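Open Day at Clidley, 9 May 2021

I almost skipped this one. The Clidley building is at the far end of Kisitbridge, past the bus garage, and parking over there is a pain even when nothing is going on. But I'd seen the flyer at the library, I like poking around places I'm normally not allowed into, and the bus (the 362, if you're coming from the Flustovley side) drops you almost at the door. So off I went!

They had 400 free tickets and you picked a time slot when you signed up. Mine was early, and I'd do that again, as the line by lunchtime went all the way down the steps. You get a sticker and a little folded map at the desk, and then you can pretty much wander. My map had the restrooms in the wrong place, so I got to see more of the back hallway than I'd planned.

I started upstairs because everybody else was heading left for the coffee. Good move – I had space to look at the rooms themselves, and I'm a furniture and floors person, I can't help it. My last apartment had brown carpet and I have never gotten over it. 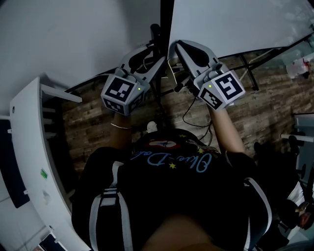 Anyway, the coffee. When I finally got back down there it was from Tsikata, the bakery by the bridge, and they'd brought those flat cardamom buns too. Two dollars each, cash only, and I had exactly one bun's worth of change on me. I did stand there looking sad for a minute and it got me nowhere. They told me they'd baked 200 for the day and were already down to the last tray, so if you go next year, eat first and look around after.

There was a short talk about the building in the side room, too. I sat through the whole thing and learned that the lot is 416 feet deep, a number I'll now be carrying around for the rest of my life. The bit I liked best was about how long they argued over the paint. I once took a month to choose a color for a bathroom, so I felt right at home with these people.
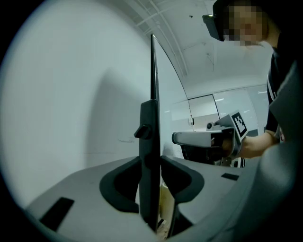

My favorite thing about the place is how plain they kept it. I've been in plenty of fixed-up buildings where every inch has to be a feature, and after an hour I want to go lie down in a dark room. They've gone for white walls and a white ceiling, and they left the thin pipes running across it out in the open, which I'd happily copy at home if my landlord would let me. The glass panels with the light gray edges are pretty too, with the ceiling lights showing in them. I'd hate to be the one wiping off the fingerprints, though.

A couple of gripes. The stairs need a second handrail, and the signs for the way out sent me around the same corner twice. Also, the gift table took cards but the bun table didn't – please fix that!

I stayed until my feet gave up, then caught the bus back with my one bun in a napkin. It was gone before Flustovley.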